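Small bathrooms punish optimism. Ours has one shelf, one hook and a door that opens the wrong way, and after 15 years in the place I've made peace with most of it.

**Limescale on the tap.** Wrap a rag soaked in white vinegar around the base, leave it for an hour, go do something more interesting. Keep vinegar away from marble, and never mix it with bleach unless you want to meet your local fire crew.

**Foggy mirror.** A dab of dish soap, buffed until it disappears. Lasts a few days, or one teenager.

**Spare rolls.** Keep one within arm's reach of the seat. The linen closet down the hall is not within arm's reach, whatever the person who stocked it thinks.
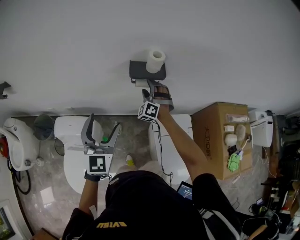 *Sylvie Dufour*

**Loose holder.** If it wobbles, the wall anchor has given up. Tightening the screw again will please you for a week. Pull the anchor, put in one a size bigger, and stop when it's snug.

**Slow drain.** Lift the stopper before you buy anything in a bottle. You'll find hair, and possibly an earring you blamed on the cat.

**Grout.** Baking soda paste, old toothbrush, low expectations. Rinse twice. My record is 88 minutes for one wall, and I don't plan to defend it.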